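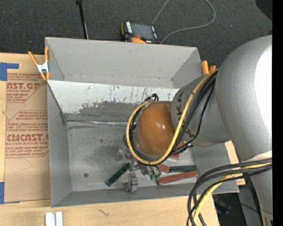 Minutes of the Summer Meeting, Windis Wrestling Club

News > Club Papers > Minutes

Held on 29 Jul 2022 in the upstairs room at Chaudhry Hall.

Chair: Aled Hughes
Present: wrestlers, trainees, referees and ring crew as signed in the attendance book. Apologies were received from the commentary desk, who were travelling.

1. Opening

Aled opened the meeting and thanked everyone for coming up the stairs in such warm weather. He asked that one person speaks at a time, because at the previous meeting the minutes had to be corrected in several places. The minutes of that meeting were then agreed with one change: under "Entrances", the words "smoke machine is forbidden" should read "smoke machine is forbidden until the hall has replied". The hall has still not replied.

2. The season until now

Aled read out the attendance. The five shows of the season brought 1,077 paying visitors together. The best attended was the one with the ladder match, and the weakest was the one held on the same evening as the football. There was a discussion if we should look at the football dates before we book the hall. It was agreed that we should, and Aled will do it himself when the fixtures are published.

The merchandise table did well with T-shirts and less well with the printed programme. Several members said that the programme is nice to have but it comes too late, when people already sit. One proposal is to place it on the chairs and include it in the ticket price. Another is to stop printing it and put the card on a large board by the entrance. No decision was taken. The trainees who work at the table will ask visitors at the next show what they prefer and bring the answers.

3. Tickets

The ticket sale through Evov was discussed at some length. The members are in general content, but the booking fee is shown only on the last page and visitors complain about this to the people at the door, who can do nothing. Aled has written to Evov and got a polite answer that the layout of the page cannot be changed for one organiser. It was agreed to write the full price, with the fee, on our own posters and on our own page, so that the surprise is smaller.

It was asked whether children's tickets could again be sold at the door only. The door team is against this. In February the queue went round the corner and the first match began before a part of the public was seated. The wrestlers in that match said they would not like to have this again - they had prepared the opening for a long time and many people missed it. Children's tickets stay online.

4. The ring

The ring from Jusitz is now in its third season with us. The ring crew reported the following:

- The canvas has a tear near the corner by the entrance ramp. It was repaired with tape and the tape holds, but it is visible on the video.
- Two of the turnbuckle pads lose their filling and should be replaced before the autumn.
- The top rope was tightened after the last show. Some wrestlers find it now too tight for springboard moves, others find it much better than before.
- The boards are in good condition.

On the rope there was a long exchange. The heavier wrestlers want it as it is. The lighter ones feel it throws them further than they expect. It was decided that the crew will tighten it in the afternoon, and whoever has a springboard or a dive planned must come and test it before the doors open. If they do not come to test, they do not do the move. Aled asked that this sentence is put in the minutes exactly, and it is.

Jusitz will be asked for a price for a new canvas and for the pads. The question whether the canvas should be in our blue or in plain grey was put aside until we know the price. A plain one would be easier to sell later.

5. Safety and referees

The referees gave a short report. There was one injury since the last meeting, a sprained wrist in the tag match. The referee gave the crossed-arms sign, the match was finished early and the wrestler was seen by the first-aider within a short time. She is training again, without falls for the moment.

The referees remarked that the timekeeper did not see the sign at once, as he was looking at his watch. From now on the timekeeper will have a second person sitting beside him whose only duty is to look at the referee. A trainee can do this and it is a good way to learn the pace of a match.

It was repeated, as in every meeting, that fighting in the audience area must be agreed with the front-of-house team before the show. The first row must be told to stand up and move by a steward, not by a wrestler who is already flying towards them. There was some laughing at this but the point was accepted.

Chairs: only the chairs marked with green tape may be used in a match. The hall's own chairs are not ours. One was bent at the last show and we have paid for it.

6. The autumn card

Aled presented the plan for the first autumn show. The details of who wins are not written in these minutes, as the minutes are placed on the public page and this was a problem last year. Members who were absent can ask him in person.

What can be said is this. The title match will be the main event and it will have a time limit. The tag team division, which was paused after the injury, comes back with a short tournament. Two matches are kept for trainees who have not yet been before a public. The trainers will choose these people after the summer camp and will tell them at least a month ahead, so that they can prepare gear and music.

A member asked if the champion could have a microphone segment before the interval. Aled was careful. The last microphone segment was planned for a few minutes and took far longer, and after it the bar queue was so long that the second half started late. The champion replied that the people liked it. This is also true. It was agreed that he may have his segment, with a person standing at the curtain with a lamp, and when the lamp goes on he must come to the end of the sentence.

The suggestion for a masked battle royal was discussed again. The majority likes the idea. The difficulty is with the masks - people cannot see well to the side, and with so many in the ring this is not a small matter. The trainers will try it at a practice with fewer people and report.

7. Music and lights

We received a reminder that entrance music must be covered by the hall's licence or be our own. Anyone who is not sure about their song should send the title to Aled before the end of August and not on the evening itself. A friend of one trainee makes electronic music and has offered to write themes for those who need one. The members thanked for this kind offer. It was asked if he can also make something slow, for the villains. He will be asked.

The lights worked without failure. The blue lamp over the ramp is too strong for those who come out first, and it will be turned a little to the wall.

8. Video

The recordings are now online later than the members wish. The person who edits them has a new job and does this work at night. Everyone understands it. It was agreed that the matches can be put online one by one when they are finished, instead of waiting until the whole show is complete. The commentary desk must record again one match where the sound was lost. They have said yes by message.

Members are asked again to not publish the results on their own pages before the video of the match is out.

9. Training

Beginners' training continues through the summer on the usual evenings, apart from the week of the camp. There is interest from a few people who come from judo and they are very good in falling, but they must learn to be slower and to let the other one look good also. The trainers are patient with this.

The mats smell. They will be carried outside and washed on the first dry day and everybody who trains is expected to help.

10. Other matters

- The key for the store room is missing from the hook. Whoever has it, please bring it back, no questions.
- The van needs a new tyre before the autumn show. Approved.
- A school has asked for a demonstration at its summer fair. Members were positive, if the ring can stand on flat ground. Aled will go and look at the field.
- The lost property box contains one left boot, size unknown, and a gold cape. The cape was claimed during the meeting.

11. Next meeting

It will be held at Chaudhry Hall after the first autumn show. Points for the agenda should be sent to Aled in writing. Aled closed the meeting and the chairs were put back against the wall.

Comments (2)
Shares: 5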